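How to Pack Up the Bathroom Cupboard (Without Everything Leaking on Everything Else)

I've moved house enough times now to have opinions about this! The kitchen gets all the attention when people talk about packing, and fair enough, plates break. But it's the bathroom cupboard that has ruined more of my stuff than anything else. One bottle of conditioner on its side under a hair dryer, that's all it took, and I was still finding coconut in the plug pins months later.

So before the last move, when we left the flat in Bullimgate, I worked out a way of doing it that kept the wet things away from the electrical things and let me find my toothbrush on the first night. It takes an evening if your cupboard is like mine.

What you'll need

A cardboard box with dividers inside. Mine came from the wine aisle and cost me nothing. Off-licences and supermarkets usually have a pile out the back if you ask nicely, and go early in the day if you can, they flatten them by lunchtime.

A big sheet of white paper or card to work on. An old one is fine, mine has been through all sorts.

Small freezer bags, elastic bands, a couple of old towels, a marker pen and a roll of decent tape. I like the Plokon brown tape as it tears by hand, but the cheap stuff works if you have scissors (and can find the scissors, which I never can once I've started packing).

Step one: get it all out

Everything. The back of the shelf too, and the bit under the basin where the spare loo rolls live. I used to try packing straight from the cupboard into the box and it was a disaster every time, because the small things went in first and the big things wouldn't fit on top.

Put your white sheet down on the table and work on that. You'll spot drips much more easily than on a patterned tablecloth, and tiny things like hair grips don't vanish into the wood grain. It also means you can jot notes straight on it while you sort. I wrote "nozzle??" on mine and circled it, and I'm glad I did.

Step two: wipe and check

Every bottle and tube gets a quick once-over with a damp cloth and then a dry one. Give each cap a proper twist. If it's the push-on kind, press it down and then try to wiggle it, and if there's any give at all put an elastic band over the top and round the base. Pump bottles want locking down, or you can unscrew the pump and put a square of cling film under it.

Anything you haven't opened since the last move can go. I found a Draneleo foot cream I'd carried through 3 different addresses with the foil still on. Goodbye, foot cream. 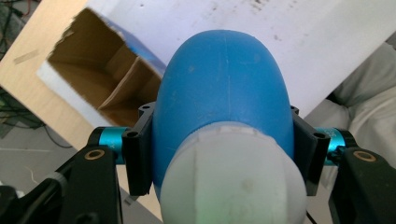
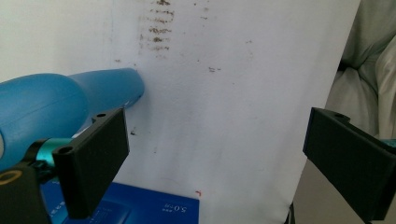 Step three: sort by shape

I know most people sort by what a thing is for, hair with hair and teeth with teeth, and I did it that way for years. For a divided box it's much better to go by shape. Tall thin things together, short fat things together, and then the awkward ones that stick out at an angle.

The tall ones go in the compartments first, standing up, lids at the top. Try each one for size before you commit. If it rattles, wrap a flannel round it. If it's too wide, please don't force it, you'll bend the divider and then the slot next door is useless as well (ask me how I know).

Things with a rounded top are lovely because you can get hold of them easily at the other end. Things with a flat lid I put the other side of the box so I can stack sachets and plasters on them.

Step four: the electrical bits

Hair dryers, clippers and the electric toothbrush base all get treated the same way. Unplug them, let them go completely cold, give the casing a wipe with a barely damp cloth and let it dry. While you're at it, have a look at the air inlet on the dryer and pick out the fluff. Mine had enough in there to knit with.

Fold the flex loosely in a figure of eight and hold it with an elastic band. Don't wind it tightly round the handle! It puts a strain on the bit where the flex goes in, and that's how my old Bae one died.

A dryer is a terrible shape for a divided box. What I do is lift out one divider to make a double slot, line it with a towel, and stand the dryer in with the nozzle pointing up and the handle down the side. If the nozzle comes off, take it off and pop it in a freezer bag with the plug. Liquids must not share a slot with any of these, even bagged, even if you've checked the cap twice.

Step five: bag the small stuff

Freezer bags for tweezers, nail scissors, cotton buds, all of that. Squeeze the air out so they lie flat, then slide them down the gaps at the sides of the box, where they stop everything shifting about. I got 19 bags into mine, which was frankly too many and told me something about my relationship with hair grips.

Step six: close it and label it

Fold a towel over the top before you close the flaps. It's padding, and it's also the first thing you'll want when you get there and somebody needs a shower. Tape along the middle seam and once across each end.

Write BATHROOM, THIS WAY UP on the top and on two sides. Removal people look at the sides. Then write OPEN FIRST as well, unless you're happy brushing your teeth with a finger.

A few odds and ends

Aerosols: lids on, upright, and keep them out of a hot car. If you're using a removal firm, ask first, as some won't carry them.

Weigh the box before you tape it, or at least pick it up. Full shampoo bottles are heavier than you think and a wine box will only put up with so much. Mine was fine with 6 big bottles in it and sagging with more, so the rest went in a bucket.

Medicines travel with you in your own bag. Same goes for contact lenses and your actual toothbrush for the morning.

And if you're putting the box straight into a new cupboard, measure the shelf! Our new one is 170 mm deep and the box hangs off the front like a drawer. I've left it there for now and I've been taking things out of the slots as I need them, and I might just cut the front down with a bread knife and keep it.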